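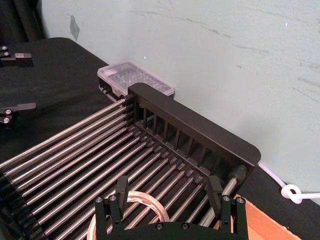
A reader wrote in to say that hand-washing is a waste of water and I should give up and buy a machine like everyone else. She may well be right! But my kitchen is tiny, my landlord is stubborn, and after last issue's rant about cloudy glasses I've had more mail than I've had on any subject since sourdough, so we're staying at the sink for one more month.

First, the cloudiness. I live in hard water country, and for years I blamed the soap (I went through Hodus, then Fikora, then back to Hodus with my tail between my legs). It was mostly minerals. A splash of white vinegar in a bowl of warm water, glasses in for 30 minutes, then a good rinse - they came up so clear I called my sister.

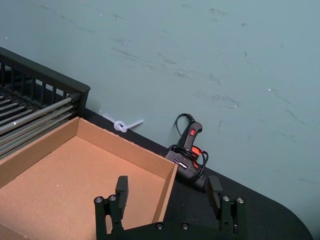
Second, the order you wash in. Glasses first, then silverware, then plates, and the greasy pans dead last, which is how my grandmother did it and how I did not do it until I was 29. I also change the water halfway through now. It feels fussy for about a week and then you can't go back. And let things drip in a rack if you have the counter for one, a plain black wire one like this is plenty, and keep the dish towel for the stuff you need right away. Towels get grubby faster than any of us want to think about.

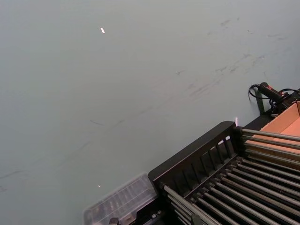
*Scuffs on a pale surface.*

Several of you asked about marks like these on painted wood and old tabletops. I start with a damp cloth and a little baking soda, and I go gently, trying a hidden corner first. If it doesn't budge after 2 tries I leave it alone and put a plant on it.
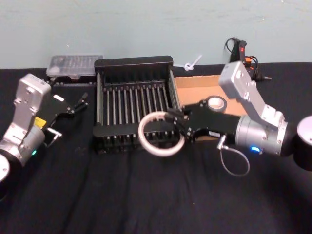
*2 min read*

Next month it's pantry moths, so send me your horror stories. I'm also still looking for a decent dish brush with a head you can replace. The Fiore one lost its bristles by February and I'm holding a grudge.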